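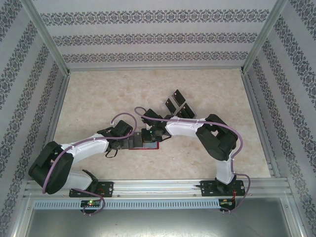
Bever Two-Arm Set, release 2

README

Contents
1. What is in the set
2. How it was recorded
3. File layout
4. Baseline result
5. Known problems
6. Contact

What is in the set

Bever is a set of 402 teleoperated episodes recorded on a fixed bench with two arms. Both arms are bolted to the front rail and face the back wall. The objects are flat and rigid, and most are handled by both grippers at once. We made the set to study one question: does a policy trained on two-arm handling of flat items do better when each arm also gets the joint state of the other arm?

Release 2 replaces the first release. The joint logs in the first release had a clock offset between left and right, so please don't mix the two.

How it was recorded

Two operators, Ruaridh Mowat and Ruairi Pringle, recorded all of the episodes in the Londby lab, finishing in September. Each operator drove both arms. The overview camera stays fixed. The patterned walls and the mottled work surface stay the same throughout, so don't expect a model trained only on this set to cope with a plain background.

Operators were told to start with both grippers open and to stop once the item was released. Failed attempts were kept and are marked as failed. Object positions were changed by hand between episodes with no fixed grid.

File layout

episodes/ one folder per episode
episodes/*/overview.mp4 overview video
episodes/*/left.csv left arm joints and gripper
episodes/*/right.csv right arm joints and gripper
episodes/*/meta.json operator, task text, success flag
splits/test.txt the 100 held-out episodes

Angles are in degrees. Gripper opening runs from 0 (closed) to 100 (open). Time is in seconds from the start of the episode.

Baseline result

We trained the same policy, Isance, with and without the shared joint state. The shared version finished more of the test tasks. Most of the gain came in episodes where the grippers work close together over one item. For items handled by a single arm we saw no clear difference. Training code is in the Chisholm repository under baselines.

Known problems

The grippers often hide part of the item in the overview video. Cables move with the arms and can cross in front of a gripper. Success flags were set by the operator who recorded the episode and were not checked by a second person. Task text was typed freely, and spelling varies.

Contact

Open an issue in the Chisholm repository and include the episode folder name. Ruairi Pringle handles data fixes.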